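Neuer Marmorboden im Gemeindehaus Rastberg: Jetzt darf wieder gespielt werden!

3. September 2021

Das Warten hat ein Ende. Der große Raum im Erdgeschoss des Gemeindehauses Rastberg ist wieder offen, und wer ihn noch mit dem alten braunen Teppich in Erinnerung hat, wird beim Eintreten erst einmal stehen bleiben. Heller Marmor von Wand zu Wand, und das Licht vom Hof reicht plötzlich bis in die hinterste Ecke!

Seit Januar war der Raum gesperrt. Zuerst musste der Estrich ausgebessert werden, dann fehlte wochenlang das Material, und zwischendurch stand auch noch die Heizung zur Debatte. Verlegt hat den Boden schließlich die Firma Cinar, die vielen hier schon von der Treppe am Marktbrunnen bekannt ist. Die Platten sind unregelmäßig geformt und wurden vor Ort so lange gedreht und angepasst, bis die Fugen stimmten -- eine Geduldsarbeit, die man dem Ergebnis ansieht. 38 Quadratmeter sind es geworden, in vier Wochen Handarbeit.

Am meisten freuen sich die Jüngsten. Die Spielgruppe, die während der Sperrung in den Vereinsraum in Dedville ausweichen durfte (noch einmal herzlichen Dank dafür!), ist mit Kisten, Decken und Kinderhockern zurückgekehrt. Die Hocker aus Kunststoff sind leicht genug, dass die Kinder sie selbst dorthin tragen, wo gerade gebaut, gemalt oder vorgelesen wird. Für die Krabbelkinder liegt eine dicke Matte bereit, denn Marmor bleibt auch im Sommer kühl.

Gewischt wird der Boden mit klarem Wasser und etwas Steinseife. Essigreiniger und Scheuermilch bitte zu Hause lassen, beides greift den Stein an! Wer mit Straßenschuhen kommt, findet neben der Tür ein neues Regal, gebaut von der Schreinerei Munro, mit Platz für 30 Paar Schuhe. Hausschuhe oder dicke Socken sind drinnen ausdrücklich erwünscht.
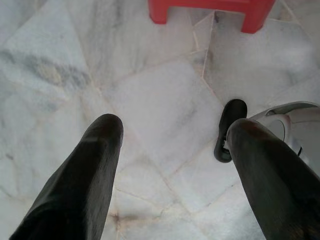
Text: Redaktion Gemeindeblatt Rastberg, Ressort Familie und Freizeit

Ein knallroter Hocker auf dem hellen Stein, das sieht schon richtig fröhlich aus. Die feinen Fugen und die wolkige Zeichnung kommen dabei wunderbar zur Geltung.

Die Spielgruppe trifft sich wieder vormittags von 9 bis 11 Uhr, nachmittags kann der Raum für Kindergeburtstage gemietet werden. Die Miete beträgt 30 Euro, Tische und Hocker inbegriffen. Anmeldungen nimmt das Gemeindebüro entgegen -- am besten früh, die ersten Termine im Herbst sind schon vergeben.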